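From: Ozan Akgül
To: bench-users list
Date: February 2021
Subject: Re: Wiring on the long bench, and where the supplies live

Ataberk Canpolat wrote:
> Two points before the Mitent boards go on the bench.
>
> 1. The supply leads are run along the table edge and hang off it. I
> would prefer them clipped to the underside, with a single drop to the
> socket strip.
>
> 2. Is anyone keeping the harness list up to date? My copy stops at
> lead 121 and the bag from Pellum has labels up to 429. I don't know
> which of those are spares.
>
> Ataberk

On point 2 first. The list on the share is the current one. Pellum number by batch, so the jump from 121 is a new batch and there is no missing stock. Anything with a plain white label is a spare and should stay in the bag until it has been buzzed through end to end. Please don't cut down a long lead to make a short one. We lost two good leads that way in September and the Vodham order took nearly 100 days to arrive.

Polarity on the Mitent boards is marked on the underside only, so check it before the board is fixed down. Red is positive on all our leads. The other colours follow the list, with the exception of the old Çetinkaya harness, where they follow nothing and each wire has to be metered.

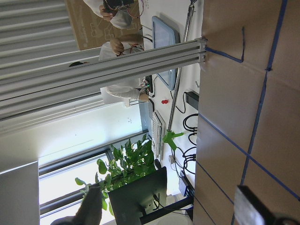
Routing is the part I would like to settle this week. Clips under the table are fine for mains leads and for anything that stays put. They are less good for the low voltage side, which gets unplugged several times a day, and I don't want people crawling under a bench in a lab coat to free a connector. At present the black adapter and its coiled cables sit along the edge, with the loops draping down, and the black unit further along has its cables plugged in at the edge as well. My proposal is to move both back from the edge and tie the slack in a flat coil. The slotted aluminium rails could carry the longer runs: cable ties go through the slots without drilling, and the line stays clear of the keyboard and of whoever is reaching past the monitor with a board in one hand.

Two things to avoid if we do this. Do not share a slot between supply and signal. Do not pull ties tight on the thin leads, as the insulation takes a set and then splits at the crimp.

Ataberk, could you say what length you need from the strip to the far end of the rails, including the drop? I have enough of the heavier cable for one run. If it needs a joint I would sooner order a new reel.

Ties and adhesive bases are in the second drawer. The long ones are for the rails only.

Ozan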